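Meet Nana, the robot arm that practises in a toy kitchen

Have you ever tidied up after playing cafés? You pick up the banana, you pick up the cup, you put them where they belong, and you hardly have to think. Now try it with one eye shut and a pair of kitchen tongs instead of fingers. Tricky, isn't it? Well, that's a bit like the job Nana has to do!

Nana is a robot kit made by a company called Bundgaard. Schools, clubs and libraries can borrow one, and it comes with a box of play food and a book of 30 challenges. Some are easy (move one strawberry) and some are fiendish.

Looking down with a wrist camera

You have eyes in your head. Nana has a camera down near its gripper, so wherever the gripper goes, the view goes too. When the gripper is close to the table, a strawberry looks big. When it lifts away, the strawberry shrinks. The black gripper fingers poke into the view as well, just as you can see your own hands when you reach for a biscuit. 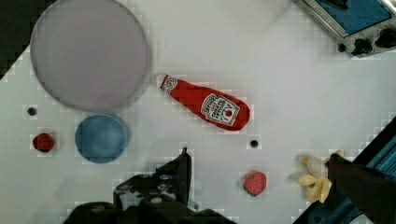 Hard things, soft things

A plush ketchup bottle squashes when you squeeze it. A plate doesn't squash at all, and it's wide and flat, so there's not much to get hold of except the rim. Bowls are a bit kinder because they have an edge that sticks up.

Round fruit can roll. Bananas with their peel open are great fun, as every flap points a different way and the robot has to choose where to pinch. Our favourite challenge in the book is number 19, which asks for the banana to go on the plate the right way up. It took us ages!

Planning the route

Before it moves, the robot needs a path. Say it wants the orange on the far side of the plate. It could go straight there, but what if there's a cup in the way? Or a toaster oven? An oven is tall compared with a strawberry, so the arm has to go over it or round it, and its elbow has to miss everything too – not just its gripper.

The part that works this out is a program called Enia. You type in a job, and Enia breaks it into small moves. Reach. Lower. Close. Lift. Each little move can be tried again if it goes wrong.

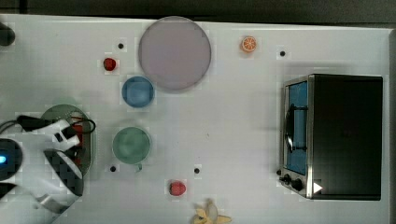
Enia is brilliant until you change your mind halfway through, according to one young reader who borrowed the kit in October, because then you have to stop everything and begin the job again. We found the same. It would be lovely to have a button that just says "No, the other one!"

How does an arm bend so many ways?

Point at the ceiling, then touch your nose. You used your shoulder, your elbow and your wrist. A robot arm has joints as well, and inside each one is a motor that turns it. Turn several at once, by just the right amount, and the end of the arm can glide along in a line.

The cables have to follow along too. They need enough slack to bend with the arm, so you'll often spot them hanging in loops.

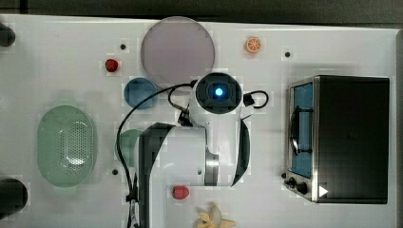

The arm reaches across the table, with a blue light glowing on its wrist.

What we liked, and what we didn't

The challenge book is super. It's funny, it's clear, and it lets you make up your own jobs at the back. We also liked that you can use things from your own toy box, as long as they aren't too heavy. The limit is 415 grams.

The setting up is less fun. You need a grown-up, a steady table and plenty of patience, and the first evening we didn't get going until bedtime. The instructions for the camera are quite hard to follow, too. Guvico, the shop that lends the kits out, has a simpler sheet you can ask for, so do ask!

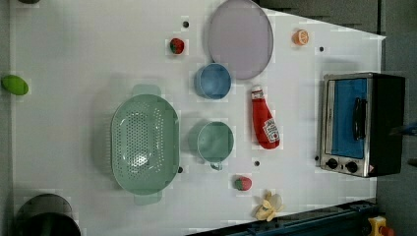 Once you're up and running, try this. Put out a few toys and write down the order you would tidy them in. Then let Enia choose its own order and see whether the two lists match. Ours hardly ever did. We always started with the food, and Enia liked to start with whatever was nearest.

The program keeps a tally of every move it has tried, and ours had reached 1,484 by the time the kit went back in its box. Plenty of those were misses, mostly strawberries.

Words to know

Gripper: the part of a robot that holds things.
Joint: a place where the arm can bend or turn.
Motor: a machine that makes something turn.
Path: the route the arm takes to get somewhere.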